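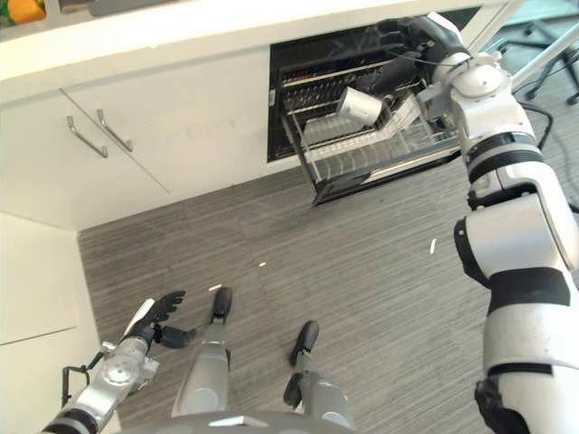 *The dish rack, pulled out, with a small white cup on its side.*

I grew up in a house where the dishwasher was a cupboard for baking trays. My mum washed everything by hand, so I came to rack-loading late, with no training and a lot of confidence. My first place of my own had a second-hand Votel that roared like a ute on gravel, and I filled it the way you'd fill a skip.

These days I care far too much. I've got opinions on tines! The dark upright ones at the back of a rack are for plates, one per gap, and I will not be talked out of it (two saucers in a gap is just one dirty saucer waiting to happen). The open grid of wires is where the arguments start in our house. Bowls? Mixing jugs? The lid of the slow cooker, which fits nowhere on this earth?

And then there are the little cups. I own 17 mugs and somehow the small white ones cause all the grief. Pop one on its side and you've got a fair chance of opening the door to a tablespoon of grey water, which then goes straight over the clean forks. I tip mine right over, rim down, leaning a bit so the base drains as well. My sister-in-law swears by laying them flat. We've agreed not to discuss it at Christmas.

When we redid the kitchen last September I spent six weeks dithering between an Osetti and a Habte, both built in under the bench. The Habte was $438 cheaper and had 14 programs, of which I'd have used one. I went for the Osetti in the end, purely for the way the rack rolled when I pulled it out in the Pornavell showroom. Smooth as anything. The bloke on the floor watched me do it five or six times and went off to find another customer.

White cabinets were my partner's idea. I grumbled about fingerprints for months, and yes, I do wipe them down more than I'd like, but the whole room feels bigger with white doors and a white benchtop, and a bit of orange sitting up there looks gorgeous against it.

We run ours after dinner and empty it while the kettle boils in the morning. Whoever's up first gets the bottom rack. I'm usually up first.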